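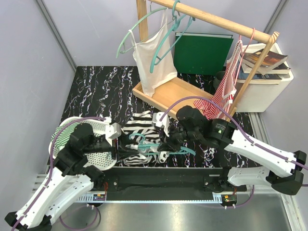
Two-arm cell, garment hanging task. Both grippers are at the teal hanger, with the striped garment on the table beneath it.

Polline: relabeling short segments helps more than adding episodes

The July training run for Polline is finished. The question was whether the hanging policy was short of data or short of useful labels. Lilian Magesa trained two versions on the same 3000 teleoperated episodes. The baseline received one instruction per episode. The second version received a separate label for each of 4 phases: pick up hanger, insert first side, insert second side, place on rod.

Segment boundaries were proposed from gripper opening and wrist velocity, then corrected by hand. Of the 3000 episodes, 1584 needed at least one correction, most of them at the change from first side to second side. The arms often pause there while the operator regrasps the fabric, and the velocity threshold reads the pause as the end of a phase.

The phase-labeled policy recovers better after a missed strap. It goes back to the insertion phase, where the baseline tends to carry on to the rod with the garment half on. Placing on the rod is unchanged between the two. Striped fabric remains harder than plain for both, and we have not separated the effect of pattern from that of stiffness.

Wrist module calibration was held fixed throughout. The boundary correction tool is in the Vekgate repository under segments, and the label schema is documented in the same folder. Comments on the schema should go to Lilian by 13th August.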